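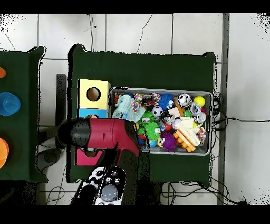 Michalis Karras reckons anyone can teach a robot, provided they've never tried. I read that in the comments under my last post and took it as a dare, so in February I went along to the Plorker open day.

The task was to move toys out of a crowded tray and into boxes, with a person steering the arm and the computer keeping a record of how it was done. Each go counts as one demonstration. They wanted 694 of them before the end of the month and had 104 when I signed in.
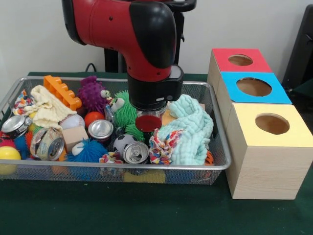

The arm over the tray, three boxes to the right

I got 8 tries. You learn very quickly that your own hand has been doing a lot of unpaid work all these years. Judging depth was the worst of it - I closed the gripper on plain air, with great confidence, more than once. The fellow from Rangel beside me suggested going slower. I was already going slower than I park.

Bad runs get marked and kept apart from the good ones. Mine have their own folder, I believe.

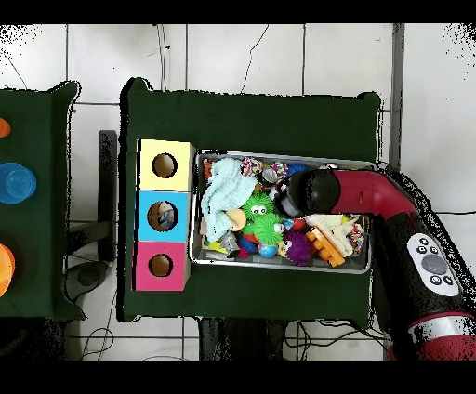 Gripper above the spiky balls

Afterwards there was a talk on recording by remote versus pushing the arm through the motions by hand. Opinion in the room favoured remote. Tea was at three, parking was 42 dollars, and the Selell stand had run out of pens.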